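Notebook, order of service workshop, April
7.40 am

Howells funeral, second proof. Mererid rang before I had my coat off. Her mother was Glenys to everyone at the curling club and Margaret Glenys on the birth certificate, and Mererid wants both on the cover in a way that doesn't look like two people died. Set it as Margaret "Glenys" Howells. She thinks the quotation marks make her mother sound like a bootlegger. Tried brackets. Worse. Now on its own line in the italic, which she has agreed to sleep on.

Notice for the paper is a separate headache. The family's draft came in at 440 words and most of that is grandchildren. I have suggested "and their families" as a way of saving money and been told that Uncle Pirmin would never forgive it. Pirmin Hollenstein is apparently a man who reads the notices with a ruler. Left the grandchildren in and took out the second paragraph on the caravan.

Stock: the cream 300 gsm from Undholm is lovely and cracks along the fold if you so much as look at it. Score first, fold after, bone folder with the grain. I wrote the same thing in this book last winter and evidently did not read it. The Mathias white folds like a dream and has the colour of a dentist's ceiling. Using the cream.
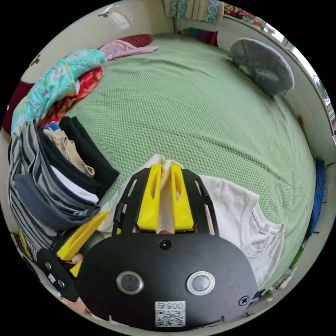 Do the predeceased go before or after the survivors? We put them after, unless the family asks otherwise, and a husband or wife who died first gets moved up to the opening line with the marriage.

Seren, please note the above, as the Ondalden template has it the other way round and keeps sneaking back in whenever someone opens the old file. I have renamed the old file DO NOT. It was opened twice this morning.

2.15 pm

Mali Gronow's proof back from the chapel with one correction, the hymn number, and three opinions on the font. Hymn fixed. Font stays.

Brarka printer is banding on the photo page again, grey stripes across the forehead of a retired harbour master who deserved better. Cleaned the heads, ran the test sheet, stripes fainter. Ran it again, stripes back. Printed his page on the old machine, which is slow and noisy and has never let me down – I will regret writing that.

Still to do:
Check "passed peacefully" with Mererid. Her brother wants "died".
Ribbon, navy, 16 metres, not the shiny one.
Donations line: ask which hospice, there are two.
Spelling of Ynys. Every time.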